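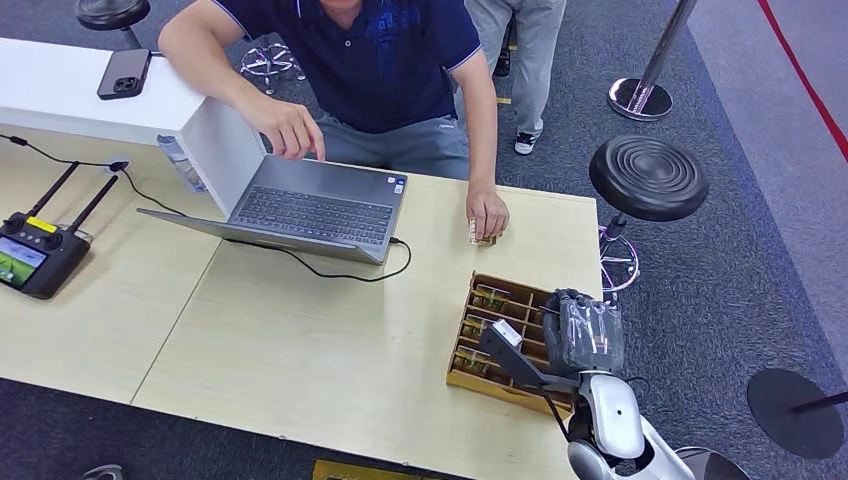 Mallet Vials: remote-control demos of tray work

Mallet Vials is a set of nearly 2000 demonstrations of a robot hand working with small glass vials in a wooden compartment tray. An operator drives the arm through every move, and we record the whole thing from the robot's head view along with the joint readings. Small, shiny, see-through objects are great fun to work with and really hard for a policy, so we're excited to finally share these!

What's in it

- picking a vial out of its cell
- putting a vial back into a free cell
- moving a vial from one cell to another
- nudging the tray straight before a pick

Each episode folder has video, arm and finger positions, operator commands, and a one-line task note in plain English. The notes were typed by the operators right after each try, so the wording wanders a bit (we like it that way).

Who drove

8 operators, 7 of them new to remote control when we started. You can watch them get smoother as the episode numbers go up, and the early ones are well worth a look if you care about recovery from bad grasps.

Getting started

Unpack the archive, then run the Vinerside viewer on any episode folder. The loader from Bolilska reads the same layout. Try the cell-to-cell moves first, they're our favorites!

Known issues

- Tables, lighting and tray angle change between sessions.
- People and everyday stuff are often in view. Don't crop blindly.
- Finger readings drop out for a moment in a few June episodes. Look for gap=1 in the log.

Maintained by the Skaltier data team. Bug reports and odd episodes are very welcome on the issues page.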